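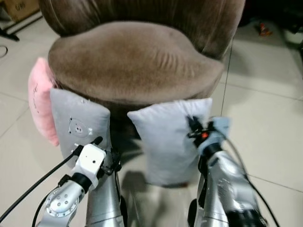

Badex 2 is set up for singles right out of the box, and that drives me a little crazy, so this section of my guide is all about getting it ready for a full album, played front to back. I rewrote it on 6th January after the last update moved half the menus. You'll want the player on, your phone on the same network, and somewhere comfortable to sit. A brown velvet tub chair with a thick round cushion does it for me, and pillows can go on the floor in front while you're busy with cables. Give yourself one evening and do the steps in order!

Setting up for album listening

1. Open the Badex app and tap Library, then Sources. Pick the drive or the streaming account where your albums live.

2. Tap Scan. My own library is 3910 tracks and I always go make coffee at this point. Don't close the app while the bar is moving.

3. Go to Playback and turn Shuffle off. There are two shuffle switches (I know, I know) – one for playlists and one for albums. Turn off both.

4. Turn Gapless on. If you love records where one song melts into the next, this is the setting you came for. Try it with Plullitthorpe, the second Senex album, where the synth at the end of track four runs straight into track five. You should hear no click at all.

5. Under Volume Matching, choose Album. The Track option makes every song equally loud, and then your quiet piano interlude comes in at the same level as the big chorus. Awful.

6. Set Crossfade to 0. The app puts it back to its default after each update, so check it again next time.

Note: If your albums show up in pieces, with the guest features filed as separate artists, open the album, tap Edit and fill in Album Artist. I had to do this for every Wasilewska record I own, and it was worth it.

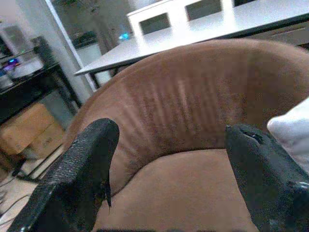
The tub chair, with its curved back and pale brown seat.

Placing the speakers

7. Put the speakers 900 mm off the floor, or as near as your shelves allow, with the fronts turned a little toward your seat.

8. Play something with a voice right in the middle. If the singer seems to lean left or right, nudge the balance slider one notch at a time.

9. Keep each speaker at least 352 mm from the wall behind it. Any closer and the bass on newer pop records gets boomy – mine sounded like a party next door.

Caution: Turn the volume all the way down before you plug in or unplug a speaker cable. The pop can damage the tweeters, and it will scare the life out of you.

10. Save everything under Profiles and call it Albums. Next time you just tap the name and press Play.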